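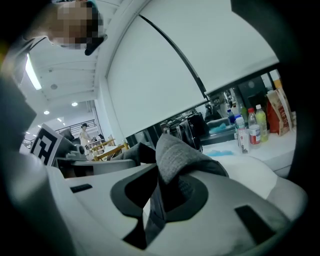 Gray knitted fabric over a light-colored housing

About Kaushik

The Kaushik School of Recitation teaches Quran reading and memorization to children and adults in Sullcombe. Rebecca Palumbo directs the school, and Kuldeep Tiwari oversees its online lessons. Students are admitted from the age of 9. Classes meet on Sunday at 11 -- beginners in the Clasetti Room, advanced readers upstairs. The school library holds 80 recorded recitations, available to all enrolled families.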